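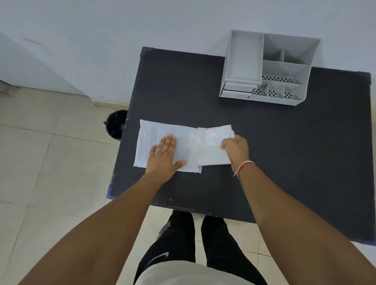 Page 17

Unit 4: Napkins, Tablecloths and the Business of Looking Clean

Handout for The History of the Dinner Table. Read before class. The quiz is short and you have no excuse.

Where we left off

Last unit we got the diners seated and gave them knives, with mixed results. Now we have to deal with what was on their hands. Forks came late to most European tables and were regarded for a long time as a fussy foreign habit. Until they caught on, people of every rank ate a good part of dinner with their fingers, and grease is no respecter of titles.

Cloth on the table

A white tablecloth was a statement about laundry. Anyone could own a piece of linen. Keeping it white took water, lye, sunlight, a field to spread it in and somebody else's back. When a household laid a clean cloth for guests, it was showing off labor, and the guests knew it. They then wiped their mouths on it.

Individual napkins spread unevenly. Some were shared between neighbors, some were long strips laid along the table edge, and some were worn over the left shoulder. Once collars got large and starched, the napkin moved up to the neck, and when collars shrank it slid down to the lap, where it has stayed, apart from lobster.

Folding

By the seventeenth century, folding had become a trade skill in grand houses. Printed manuals showed how to pleat damp, starched linen into birds, fish, ships and castles. The big pieces were never meant to wipe anything. They stood on the table, were admired, and went back to the linen room with their dignity intact. The napkins people used were folded flat, in halves or thirds, which has never been anyone's idea of a spectacle and has outlived all the swans.

Note that flat folding also did a job in storage. Linen was counted, marked and put away in stacks, and a stack only works if every piece is the same shape. Pressed creases showed that the cloth was fresh from the cupboard. A few painters took real trouble over those creases, and you should look for them in the slides. They tend to form a grid across the cloth, and once you have seen it you will be tiresome in museums.

Reading a household inventory

Your packet includes the Abreu inventory of 1708. It lists 76 napkins, which sounds like a lot until you remember how often a big wash was done. A house that washed linen every few months needed enough to get through the gap. Large numbers can mean wealth, or a long wait for laundry, or a dowry that was never unpacked. Please do not write "they were rich" and stop there. I have read that paper.

Things to watch for in the packet:
Quality words (fine, coarse, old, much worn). "Old" was not an insult. Old linen is softer and soaks up more.
Pattern words. "Diaper" means a small woven pattern of diamonds. Snicker now and get it over with.
Where the linen is kept. A locked chest in the bedroom says more than the count does.
What is missing. The cloths in use on the day are often left out, as are the rags.

Paper arrives

Paper napkins reached American tables in a serious way in the twentieth century, first for picnics and parties, then for everything. The Elitz catalog in your packet offers them in boxes of 200 and promises the hostess freedom from the iron. Compare its tone with the Hivasley etiquette pamphlet, which allows paper at breakfast and treats it at dinner as a kind of moral collapse. Both were selling something. Work out what.

For next time

Finish the Abreu inventory and the first half of the Hivasley pamphlet. The Drurkonden laundry book is optional, although the pages on ink stains are better than most novels.

Write one page on this question: who in the household touched a napkin between one dinner and the next, and which of those people appear in our sources? Start with the wash, go on through drying, pressing, folding and storage, and be specific. Staple it. A folded corner does not hold paper together, however much we admire folding in this course.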